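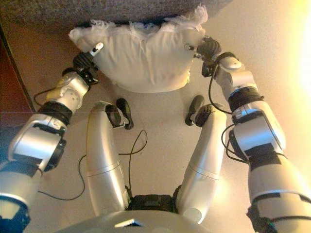
Issue 2

Talking Surnames: A Long Lunch With the Keeper of the Chávez Project

I'd been trying to get this interview since last winter, and when it finally came together I was twenty minutes late for it. I missed the turn for Nekamgate, drove halfway to the county line, and had to call from a gas station. She laughed at me and said she'd put the soup back on. So that was the start of it!

If you've been on the surname boards for any length of time you've bumped into her posts, even if you don't know it. She doesn't sign them and she asked me to leave her name out of this too, so I will. She runs the Chávez Project, a one-name study that she began at her kitchen table and that has now swallowed the dining room as well. When I came in there were folders on every chair but two.

I asked her the question I ask everyone, which is how she got hooked. "My grandmother," she said. "Everybody says their grandmother, I know. But mine lied. She told us our people came straight from Spain, a father and three sons on one boat, and I believed that until I was forty years old." She went looking for the boat. She never found it, and she never found the three brothers either. (I told her my family has three brothers too. She said all families have three brothers.)

What she did find was a baptism, and then a marriage, and then a great big gap. "The gap is what got me," she said. "If I'd found the boat I would have put the whole thing in a frame and taken up golf."

I wanted her to explain the name itself for those of you who are new to this, and she was patient with me. Chávez is usually traced back to Chaves, the town in northern Portugal, and that in turn is usually connected to the old Roman name for the place, Aquae Flaviae. "So a man leaves Chaves, and in the next place they call him the fellow from Chaves," she said. "That could happen to any number of men who weren't related. People write to me and say, we're all cousins then. Well, no. You're all people whose ancestors had something to do with a name."

And the spelling? I'd walked in there thinking that the z meant one thing and the s meant another, and I came out thinking no such thing. She pulled out photocopies from one parish book where the same father turns up three different ways over his children's baptisms. Chaves, Chavez, Chabes with a b. "He probably couldn't have told you which was right," she said. "The priest wrote what he heard, and the next priest heard something else. The accent mark is a whole other story, I don't even index on it."

The size of the thing surprised me. She has 1,718 households written up so far, each on its own sheet, with the source for every line. There's a further stack of about 3,000 loose entries that haven't been tied to a household, and those are what the folders on the chairs were. She calls them the orphans. I asked how an orphan gets a home and she said, "Godparents. Always read the godparents." She'll take a child with no traceable grandparents and follow the godmother through the book, and often enough the godmother turns out to be an aunt who married two villages over. I've been skipping godparents for years and I went home feeling pretty guilty about it.

We ate. It was chicken and rice soup and very good. Then we got to Rollus, and I'd promised several readers I would ask.

Rollus is the program she uses to keep her households in order, and she's stubborn about it. I've tried it and I found it ugly and slow. "It is ugly," she said. "But it lets me say I don't know. I can put a person in there with no parents and two possible fathers, and it doesn't nag me to choose." Most of the tree programs want you to click a little leaf or a hint, and she worries about what that does to beginners. She once found her own wrong guess, one she'd posted as a question years before, copied into dozens of trees as a fact. She wrote to every owner. Four wrote back, and one of them told her that she was mistaken about her own great-great-grandfather.

I asked about the other name, the one she slips into her posts now and then. She lit up at that. Her husband's family came from a place they've always called Zurkach, and for a long time she couldn't find it on any map. The family took it as a surname after they came over, or somebody took it for them. "And please don't print that it happened at Ellis Island," she said. The clerks there worked from the ship's lists, and she's tired of explaining it. Her own guess is that it was a foreman or a school, sometime in the first few years, and that it stuck when the kids got old enough to sign things.

She has since found Zurkach written in pencil in the margin of a tax roll, a farm and a mill and not much else. She got the copy one December and says she sat in the car outside the post office and read it with her gloves on. There are 900 pages in that roll and she's been through all of them, for a name that shows up on a single page! I asked if it was worth it and she looked at me like I'd asked whether soup was worth it.

Before I left I asked for some advice for the newer folks. She thought about it while she was rinsing the bowls. "Write down where you looked and found nothing," she said. "I've searched the same roll of film three times in my life because I didn't write down that it was empty." She also said to be careful with coats of arms on mugs. Arms were granted to particular people, and a surname doesn't have one. She owns the mug, by the way. It was a gift, and she keeps pens in it.

She'll look at Chávez and Chaves lines for anybody, free of charge, as long as you send dates and a parish and don't just send a name. Expect to wait a month or so. She'd especially like to hear from anyone with burials, as her burials are thin. Letters can come through me at the newsletter and I'll drive them over the next time I go, now that I know where the turn is.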